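Cluvasau Turntable Recordings

Cluvasau is a small set of audio clips for testing wow, flutter and rumble measurements on belt-drive and direct-drive record players. It was put together by Adebayo Aliyu and is hosted by Rendico.

Contents

The set has 2,000 clips from 21 turntables. Each clip is 21 seconds long, stereo, 24-bit WAV at 96 kHz. File names give the player number, the speed (33 or 45) and the take.

clips/ the audio
players.csv drive type, platter weight, cartridge
splits/ train and test lists

How it was recorded

All players went through the same Ramholm phono stage. The test tone is 3,150 Hz. Tracking force was set with a gauge before every session. Cartridges were not swapped between takes.

Known problems

Player 14 runs fast at 45. Two players have a ground hum in the left channel. Takes made in July have more room noise than the rest.

Changes

2018-03-05: fixed swapped channels for the Onuoha player, rebuilt the test list.

License

Free for research use. Please keep players.csv with the clips.
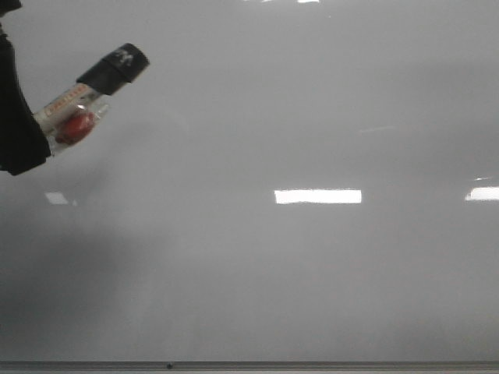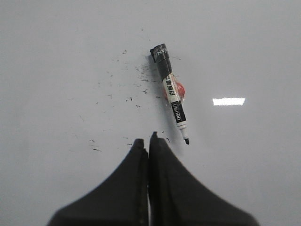
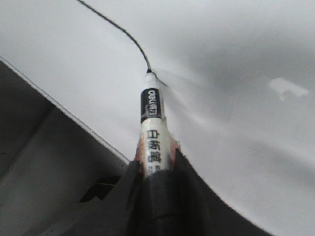
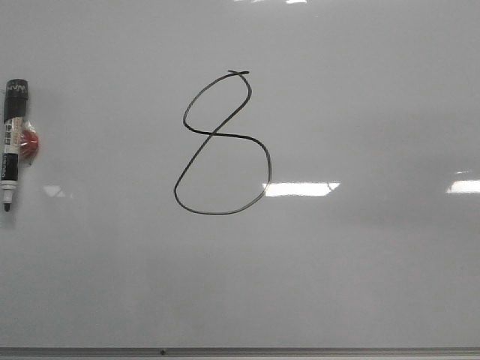 Last picture: figure eight in black marker on the whiteboard.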